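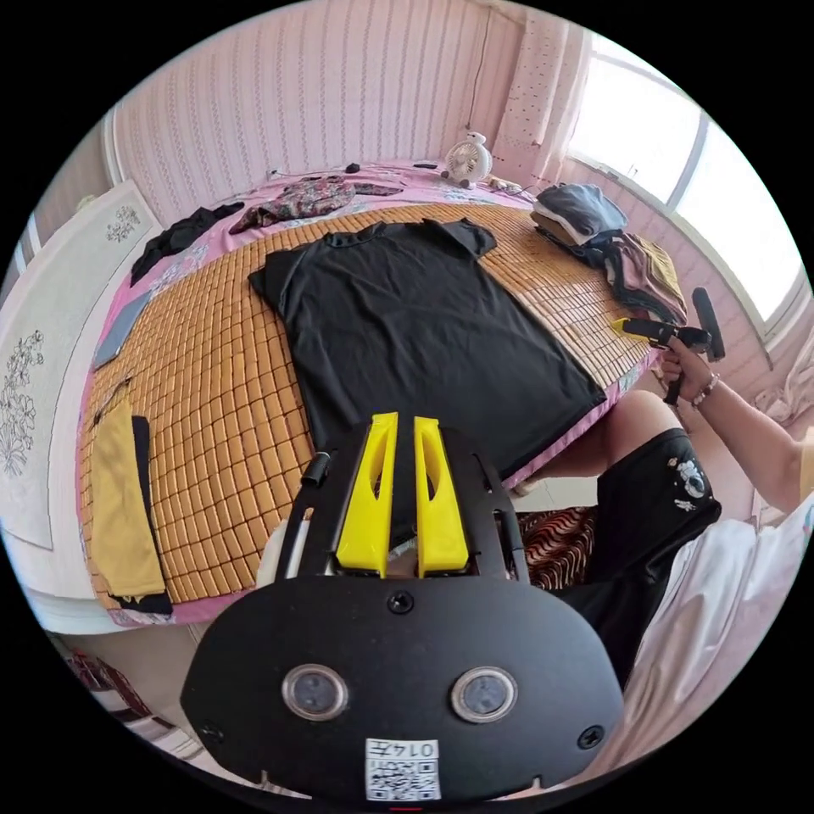
Oct 27, 2024

A thread on buying sheets. I order linens for Stubbs, a guesthouse with 26 beds, and I get asked about this more than anything else I do.

---

Thread count is the number of threads in one square inch of fabric, lengthwise and crosswise added together. It says nothing about the quality of the cotton.

---

So how does a package get to 1,000? Usually by counting plies. A mill twists several thin yarns into one thread and the label counts each of them. The cloth ends up heavy and holds heat.

---

The sheets we use now are 277. Percale, single ply, long-staple cotton. Guests ask where to buy them a few times a month.

---

Percale and sateen are weaves. Percale goes one over, one under. It feels crisp and wrinkles easily. Sateen floats several threads over one, so it's smoother and has a slight shine, and it snags more.

If you sleep hot, get percale. If you're always cold, sateen is fine.

---

What I spent on the last full order: $3,551. That covered fitted, flat and pillowcases for every bed, two sets each, from a wholesaler called Estach. No duvet covers in that number. Those came later and were a separate headache.

---

The headache: the first duvet covers had ties in the corners that were only tacked on. Half came off in the wash. Dilek Işık, who runs our laundry, sewed them back with a zigzag stitch and they've held since April.

Check the ties before you take the tags off.

---

Pocket depth. Measure your mattress with the topper on, then add two inches. "Deep pocket" on a package can mean almost anything. If the depth isn't printed, I don't order.

---

Also measure after washing. Cotton shrinks, and most of it happens in the first hot wash. Our fitted sheets lost a little over an inch in length. A sheet that is snug out of the package will be popping off the corners a month later.

---

Washing, short version:

- Warm water, not hot, unless someone's been sick
- Half the detergent the cap tells you
- No fabric softener
- Don't wash with towels, the lint transfers
- Take them out of the dryer slightly damp if you hate wrinkles

---

Someone asked about the microfiber sets. They're cheap and they dry fast. They also pill, and body oil stains don't come out well. We had a set from Sternico in the small back room and it lasted one season. For a kid's bed or a camper I'd still buy them.

---

Linen: I like it at home, I don't buy it for the guesthouse. Some people find it scratchy and I don't want that conversation at breakfast. It does get softer, but it takes a lot of washes.

---

Folding fitted sheets: tuck the corners into each other, lay it flat, fold in thirds. It won't look like the videos. Put the whole set inside one of its pillowcases and the closet stays in order.

---

Replies are asking about pillows. That's a different thread and I have opinions about Prorninside's foam ones, so give me a few days.

---

Edit to the washing post: yes, white vinegar in the rinse is okay now and then. Never in the same load as bleach.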